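Flirnik tank help: your questions answered

I look after the technical side at Skevico, where we sell and fit the Flirnik range of roof seals and drains for storage tanks. These are the things people ask me most on the phone, so I've written my answers down as I'd say them.

Do I need to empty the tank to change a rim seal?

Not always! Quite a lot of secondary seals can be swapped with the tank in service, as long as your site rules allow people on the roof and the gas readings are fine. Primary seals are another story (most of them, anyway) and I'd plan those for your next shutdown. Ring me before you book scaffolding, please.

How often should I look at the seals?

Your inspection plan has the last word. If you're asking what I'd do, I'd have a good look from the gauging platform every 3 months and go round the whole rim with a gap gauge once a year. January is a rotten month for it, by the way. Frost on the shell makes everything look worse than it is.

My roof drain is dribbling product. Is that bad?

Yes, I'm afraid so. It usually means a hose or a swivel joint has gone somewhere inside the tank. Close the drain valve at the shell, tell your operations people, and keep an eye on rainwater building up on the deck, as it now has nowhere to go. We had one like this at Wondholm and Viktória Vörös, who runs the terminal there, had somebody checking the deck after every shower until the new hose went in.

Can I come and talk to someone in person?

Of course. Our counter in the Sulemana building is open from 8 in the morning, and Lakmal Fakir or Zsófia Kiss will usually be about. Bring your tank drawings if you've got them, even the scruffy old ones with pencil all over them.
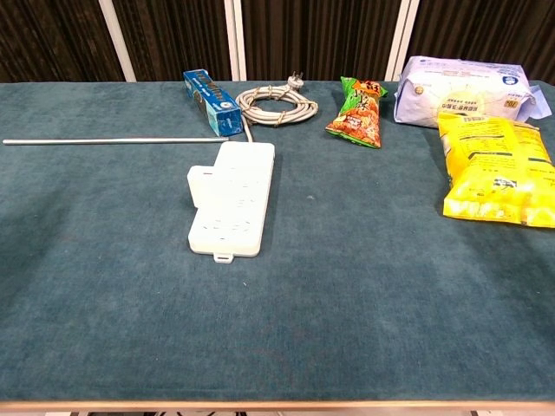 Green-topped table, brown curtain behind

Will one seal fit all my tanks?

Probably not, sorry. Even tanks built side by side can have different rim gaps, and an old shell is hardly ever properly round. I need the gap measured at several heights before I'll quote. A 2,000 cubic metre tank isn't much bother to measure, so don't be put off!

What about ethanol blends?

Tell us what's going in the tank, and what might go in later. Some rubbers swell up horribly in blends. Norbert Tóth keeps our material list and he'll check it for you, normally within 2 working days.

Do you do training?

We do, for up to 3 people from the same site. Ignacio Calvo takes the bookings, so ask for him.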